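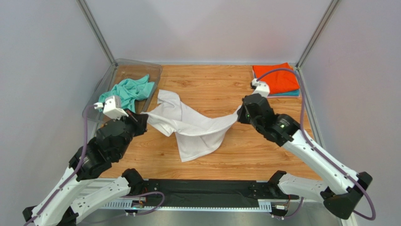
Comic storage tips, mostly learned the dumb way

Posted Monday, May 17, 2021

Quick one this week, I'm repacking the back closet and my hands smell like cardboard. 2,597 books at last count, yes I have a spreadsheet, no you can't see it. People keep emailing the same storage questions so this goes up in one lump.

Bags first

Polypropylene is fine for anything you actively read. Cheap, a bit cloudy after some years. Swap them when they go wavy or yellow. Mylar for the handful you'd cry over. Don't mylar everything, you'll go broke and the boxes weigh a ton.

Measure before you buy. Silver age bags on a modern book = book slides around and the corners get chewed. Modern bags on a silver age book = you will split the bag, or the spine, or both. Golden age, go bigger again. Square-bound annuals usually want the next size up too.

Tape goes on the back, on the bag flap. Fold a tiny tab at the end of the tape so you can peel it later. And when you open one, peel the tape all the way OFF and stick it on the table edge before the comic comes out. Hanging tape will grab the cover. I lost a chunk of a perfectly nice Beto the Diver #4 that way, and it was a book I'd hunted for since February.

Boards

Shiny side/dull side, some brands are coated on one side only. Coated side touches the comic. Ask the shop if the pack doesn't say.

Boards yellow before the bags do. If the board has a tan edge, replace it. I do one short box a month, tv on, 50 boards out, 50 in, done by the second episode.

Orlando Chambi wrote in to say he puts two books back to back on one board. Works ok for reading copies. I wouldn't for anything with a dark cover.

Boxes

Short boxes. Please. Long boxes are for people with younger knees. A full long box on a high shelf is a hernia.

Stand the books up, snug but not jammed. You want to slide a flat hand in. If the box is half full, fill the gap with something (spare boards, a rolled bath towel, empty bags still in the pack) or everything slumps and you get a permanent curve at the bottom.

Never straight on a basement floor. Couple of scrap 2x4s underneath, or a pallet. Keep them off the outside wall too, leave a hand's width. Same goes for the wall behind a water heater, ask me how I know.

My shelves are the plain steel Imwood ones, bolted to the studs. The Kutura unit before that bowed in the middle inside a year with five boxes on it. Check the rating per shelf, not per unit. Mine says 400 pounds a shelf and I stay well under.

Smells and damp

Musty lot from a yard sale? Don't put it near the good stuff. Separate tub, lid on, unbagged, with a open box of baking soda standing in the corner. Not touching the paper. Give it a couple weeks, change the soda, smell again. Fuzzy spots are a different thing, that's mold, bag it up and keep it out of the room.

Cheap humidity gauge in the closet. I like it between 40 and 50. Silica packs are ok if you remember to swap them. I don't remember.

Labels

Painter's tape and a fat marker on the short end of the box. Comes off clean. Da-eun Myung does hers by the first and last issue in the box, eg "Poirier 1-38", and I've switched to that, much quicker than by year.

Dividers: cut up old boards that are too yellow to use. Let the tab stick up a half inch. Free.

Reading without wrecking

Wash hands, dry them properly. No lotion. Flat on the table for older books, don't fold the cover round behind. Loose centerfold, leave it alone, don't go bending staples back with a butter knife. Drinks on a different table then the comics.

Next time: getting price stickers off bags. Got a good hair dryer trick from Ji-hoon Baek but want to try it on some junk copies first.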